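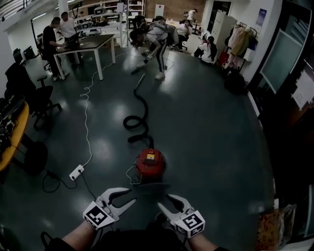

Red canister vacuum with its hose out across the floor.

Stornine Checkout Notes

Readme and data card, version 2, last touched July 14, 2023

Hi, and thanks for opening the readme before the CSV! Stornine is a set of 1173 checkout notes from short-stay rentals: the "before you leave" text that hosts put in the welcome binder, tape to the fridge, or send the evening before you go. Strip the beds, don't strip the beds, key in the box, bins by the side gate, that kind of thing. I manage a few vacation rentals in Tadness and I started saving these when I was trying to rewrite my own, which had grown to two pages and was scaring people. Then other hosts began sending me theirs, and here we are.

What's in the folder

notes.csv is the main file, one row per note.
listings.csv has the bits about each place (bedrooms, type, whether pets are allowed).
labels.txt explains the task labels.
changes.txt is my running list of fixes, newest on top, not very tidy.
kiton_export.py is the script that turns a Kiton message export into rows. You only need it if you want to add your own notes.

The two CSVs join on listing_id. Some listings have more than one note (a summer one and a winter one, usually), so don't expect the row counts to match. Both files are UTF-8 with commas, and the note text is in double quotes with the line breaks kept. If your spreadsheet program shows half a note on one row and half on the next, it's ignoring the quotes, and opening the file through the import menu normally sorts it out.

Columns in notes.csv

note_id: a plain number, never reused, even when a note gets pulled.
listing_id: same idea, for the listing.
channel: binder, fridge, message, or door. Door means something posted by the exit. I didn't expect to need that one, but people love a sign by the door.
text: the note itself, spelling mistakes and all.
tasks: the labels for what the guest is asked to do, separated by semicolons.
checkout_time: 24-hour clock, blank if the note doesn't give a time.
fee_threat: yes or no. Yes if the note says a guest could be charged for skipping something.
tone: my own reading of it, from 1 (bossy) to 5 (lovely). Please see the grumbling about this further down.

The text column is capped at 3000 characters. A handful of notes ran past that and I trimmed them at the last full sentence before the cap. The trimmed ones have a plus sign at the end of note_id, so you'll want to read that column as text.

How the notes were collected

Everything came from hosts who sent me their own notes and ticked the box saying I could share them. I didn't scrape any booking site and I won't take notes from guests, even the really juicy ones, even when you promise the host wouldn't mind. The first batch came from a mailing list for hosts in and near Tadness, and most of the rest arrived through Ochoa, the cleaning and linen outfit a lot of us use, who very kindly put my form at the bottom of their newsletter in November.

So it leans toward small hosts who have a cleaner coming in. If you want to know how big hotel-style operators talk to guests at checkout, this is the wrong pile of paper for you. It's also all in English, and the places are mostly apartments and small houses. There are a few cabins and one houseboat (the houseboat note is a joy, look under channel = door).

What I took out

Names, phone numbers, street addresses, Wi-Fi passwords and lockbox codes. So many lockbox codes! Each one is swapped for a word in capitals, like NAME or CODE. I ran a script first and then read every note myself with a cup of coffee, which took most of a winter. If you spot something I missed, write to me before you post about it anywhere and I'll pull the row that same day.

I also took out directions to neighbors' houses. Hosts will cheerfully write "leave the keys with the lady at the green door" and I don't think the lady signed up for that.

The labels

There are labels for bed linen, towels, dishes, trash, recycling, floors, fridge, thermostat, windows, lights, keys, and a catch-all called other. Full wording is in labels.txt. The ones that gave me trouble:

Floors covers sweeping, mopping and vacuuming, and it gets used even when the host says "if you have time." I went back and forth on whether a polite suggestion counts as a task. In the end I decided a guest reading it at seven in the morning with two kids and a suitcase would feel asked, so it counts. The word optional gets added after the label, like this: floors:optional.

Dishes covers loading the machine as well as washing by hand. If the note says to start the machine and also to unload it, that's dishes:full, and I think those hosts need a talking to.

Trash and recycling are separate. A note that lists three kinds of bin still gets only one recycling label. 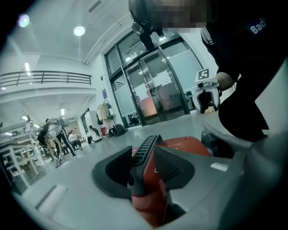

Nomvula Mokoena wrote to me after version 1 that the tone scores were mostly telling her about me. She'd scored a bunch of the notes herself before looking at mine and kept landing a full point kinder, especially on the short ones. "You're reading brief as bossy," she said. "Some of these hosts just don't type much." She also asked whether I'd scored them all in one go or in batches, as she thought she could see my mood change partway down.

Well, she could. I did the first 1000 in long evening sittings and the rest in little bits between turnovers, and I can see it too now that I know to look. For version 2 I rescored every note with the rows shuffled, and kept the old numbers in a column called tone_v1 so you can compare. I'd still treat the whole thing as one person's opinion. If you need a tone measure for anything serious, get several people to read the text and make your own.

Things I've used it for

Mainly, rewriting my own notes. I sorted by number of tasks, read the shortest ones that still seemed to cover everything, and stole shamelessly. Mine is now five lines and I haven't had a guest ask what to do with the towels in ages. A couple of hosts have used it to settle arguments with a co-host, and I had one email from a student doing a paper on how people phrase requests.

Please don't use it to work out what a "normal" cleaning fee is. There's no fee amount in here anywhere, on purpose, and fee_threat only tells you that the host brought it up. It also can't tell you what guests did after reading any of this. I'd love to know!

Known problems

checkout_time is a mess for notes that give a range. I used the later time.
A few notes are near copies of each other, where hosts passed around a template. I left them in and marked them in listings.csv under shared_template.
The pets column came from the host's form and I didn't check it against the note. At least one "no pets" place has a note asking you to rinse the dog bowl.
Emoji survive in the CSV but may show up as boxes, depending on what you open it with.

Adding your notes

Yes please! Send the text as it is, don't tidy it up first. If you use Kiton for guest messages, export the thread, run kiton_export.py on it, and delete any guest replies that come through (the script tries, but it gets confused when a guest quotes you). Then send me the rows along with a line saying you're the host and you're fine with sharing.

Sharing and credit

Use it, change it, pass it along, just say it came from the Stornine Checkout Notes and mention which version. If you quote a whole note somewhere public, include the note_id, and that way I can let the host know it's out in the world. Version 3 will probably have the welcome messages too, once I've finished picking the door codes out of them.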